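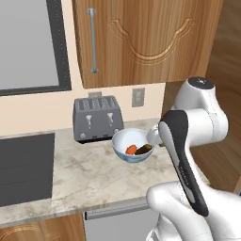
About Barkell

Barkell is a shared workshop. Two rooms, one loading door, a kitchen nobody designed. People come here to build robots that do small jobs at home, mostly kitchen jobs at the moment. Some of us are paid, most pay to be here.

Who started it

Kyu-ri Yook and Spyros Zervas, in Spyros's garage, with one arm bought secondhand and a controller that kept tripping the breaker. The garage got cold. They took the lease on the Clarach building the next fall and put the word out. 14 members now, room for a few more.

What we're building

The main group project is called Prakia. One arm, one gripper, a normal kitchen counter. It should be able to reach a bowl next to the toaster, get hold of the rim, move it over and put it down. Sounds like nothing. Took us most of a year to get the reach right.

We do it in simulation first. Usha Sastry built the kitchen model: marble counter, wood cabinets, four-slice toaster, outlet on the wall, bowl with food in it. She swaps things around between runs so the arm can't just learn one spot. A run that goes bad in the sim costs us nothing. A run that goes bad on the bench costs a bowl, and sometimes a wrist joint.

Rule of the house is 500 clean runs in the sim before anything gets tried on the real bench. Kinga Tóth keeps the log. Ask her before you skip ahead, she will say no.

Still not solved: thin rims. The gripper gets to the edge fine and then closes a hair too early. Saimi Vuorinen is working on new fingertips, softer, a bit longer. Third version is on the printer this week.

The bench

Real counter, real cabinets, pulled out of a kitchen remodel and screwed to a frame. The power cutoff is the big red button on the left post. Everybody learns that button before they learn anything else. Second person in the room whenever the arm is live, no exceptions, and that includes Spyros.

The rest of the shop

Two 3D printers, a drill press, a small lathe (ask first), soldering station, good vise, bad vise. Computers for simulation are in the back room, book them on the sheet. Long jobs go overnight. Please label your job, we have killed a couple by mistake and felt terible about it.

Members also have their own builds going. A window blind opener, a thing that waters tomatoes, a cat feeder on its fourth motor. You don't have to work on Prakia to join.

Money

Dues cover rent and power. Parts for Prakia come out of a $2,000 yearly grant from Tuominen, a local hardware supplier, and they have been very good to us about late paperwork. Your own project is your own budget, but the scrap bins are free and pretty deep.

Visiting

Open bench night every Tuesday from 6. Clarach building, unit 123, door round the back, the front bell does not work. Bring closed shoes. Kids welcome with an adult, kept behind the yellow line when the arm is on.

If you want to join come to two open nights first, then talk to Kyu-ri. She'll show you round and get you a key form.

Page last updated 15 Nov 2018. New member list and the finger tip drawings to follow when Saimi has a minute.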